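Posted in June by Doina Radonjić

Tranum is looking for 8 people to join its equipment planning group, and I do hope some of you reading will put your names forward! We are getting ready to buy our first robot arm for the sorting room at Sivska, and before we spend a penny we'd like to hear from people who have packed, sorted or carried things for a living.

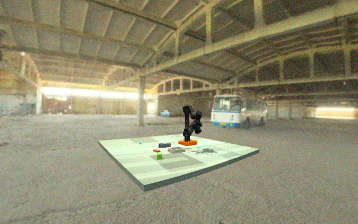
Budgeting for an arm is a bigger job than I expected when Hưng Kim talked me into it. The arm alone is quoted at $3,775, a decent gripper adds $1,000, and then come the small things that creep up on you (trays, spare blocks, a sturdy base). In our simulated hall the arm stands on an orange base with a light-gray tray in front of it and a green cube nearer the front, and you'll help us decide which of those pieces we need to buy for real and which can wait for next year.

You don't need any background in machines. Nadiia Savchuk will walk everyone through the quotes from Ryu and Prarka, and there will be plenty of coffee and time for questions.
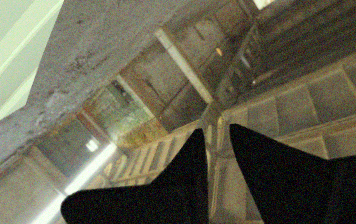 Page 2

Grippers will take up one whole session, so come with opinions. We'll look at two-fingered and many-fingered kinds and talk through what each would mean for upkeep.

Participants receive $1,535 for the full program, paid at the end. To apply, send a short letter to Anel Mtshali telling us what work you've done and which evenings suit you. Sessions start at 6:30 p.m.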